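Réouverture de la salle de boxe de Jidville : ce qui change pour les licenciés

La saison reprend en août et plusieurs dispositions nouvelles s'appliquent dès le premier entraînement. Il m'a paru utile de les réunir sur ce blog.
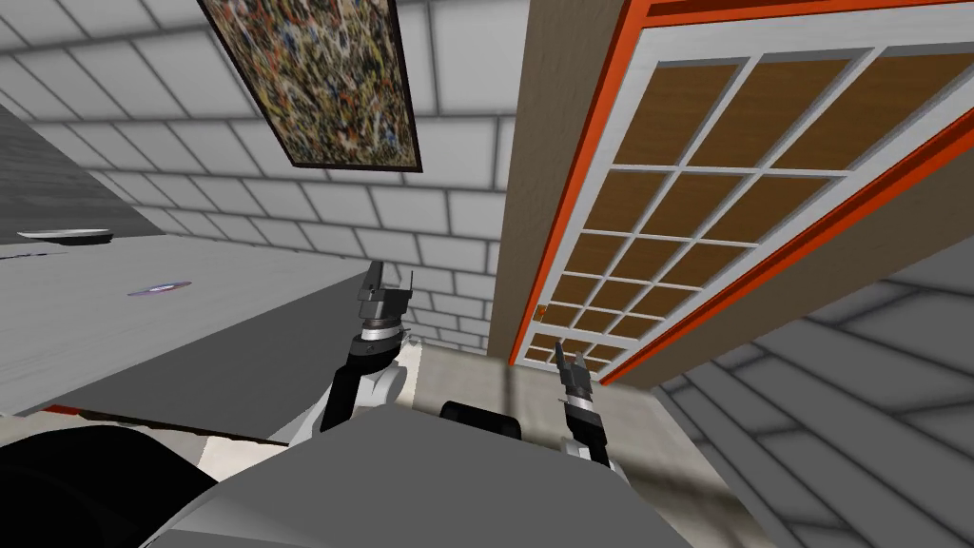
Horaires et accès

La salle ouvre à 18 heures pour les débutants et à 19 h 30 pour les compétiteurs. Le vendredi est réservé aux assauts, sur inscription préalable. Les licenciés de Jollel, dont la section a cessé son activité au printemps, sont accueillis aux mêmes conditions que ceux de Jidville - cotisation comprise.

Certificat et équipement

Le certificat médical doit être remis avant toute mise de gants. Le protège-dents et le casque restent à la charge du boxeur. Les bandes de 3 mètres sont admises à l'entraînement ; les gants prêtés par le club devront être rendus le soir même.

Le gala de rentrée

Le gala se tiendra à la salle Golestani. Le combat principal, prévu dans la catégorie des 75 kilos, opposera un boxeur de Jidville à un représentant du club de Joltasine. Les deux hommes se sont déjà rencontrés, et la décision aux points rendue à cette occasion avait été vivement discutée. Je maintiens pour ma part que le dernier round revenait au nôtre, dont le travail en bras avant n'a pas été apprécié à sa juste valeur.

La pesée aura lieu le matin, à huis clos. La billetterie ouvrira environ deux semaines avant la réunion, et les licenciés à jour de cotisation bénéficieront d'un tarif réduit.

Le programme des combats amateurs n'est pas encore arrêté. Il sera publié sur cette page dès réception des engagements de Joltasine.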